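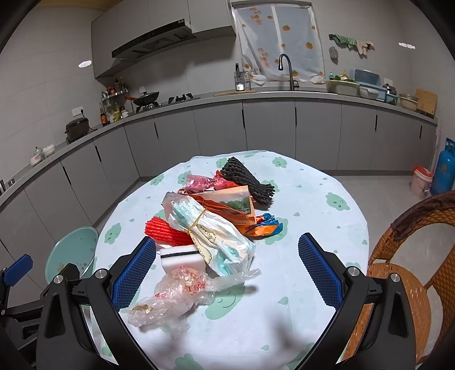
Workshop notebook, August 2019
Continuity pass, Vuller book two

Read the first 132 pages straight through with Kumaresan's timeline open. Most of it holds. The siege of Dustport now starts two days before the fleet leaves Nirnineck, so the captain can't have heard the news at the dock. Either the message reaches her in transit or chapter nine moves. I would move chapter nine.

Anisa disagrees and wants the dock scene kept as it is. Her point is that readers of book one liked the dock crew and they get only four pages this time. Fair, but the dates still don't work. Left both options in the margin for Fredy.

Toom's age is wrong again. He is 29 in the prologue and his sister, two years younger, is 31 by the trial. 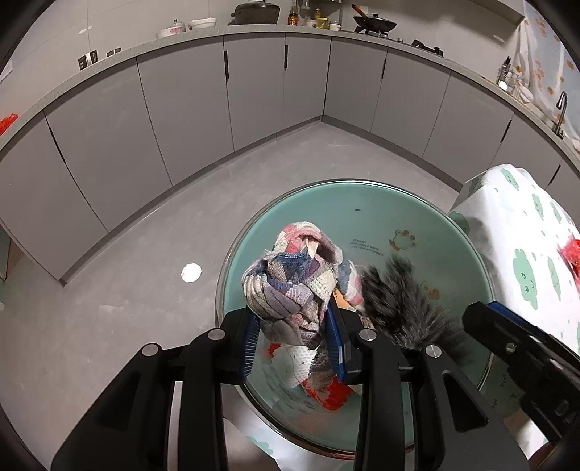
The same goes for his rank, which drops from lieutenant to ensign between chapters and then back up with no mention of it. Search the whole file for "ensign" before the next draft goes out.

The treaty chapter is still slow. Cut 3,000 words from it on paper, mostly the envoy's history lesson, and reread it after lunch. Better. The vote now lands before the reader has guessed it. Kept the line about the old king's ring - Sarahí needs it for the ending on page 304.

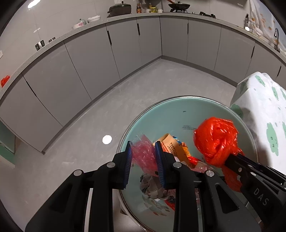
Still open

Who is flying the second shuttle? Balakrishnan says the pilot from book one, but she lost her license there. Check the last chapter.

Spelling of the moon: one L or two. Pick one and tell the copy editor.

Fredy to send back chapters nine to twelve with his notes. Full draft is due to the group in October, so the timeline has to be settled before he starts on the battle.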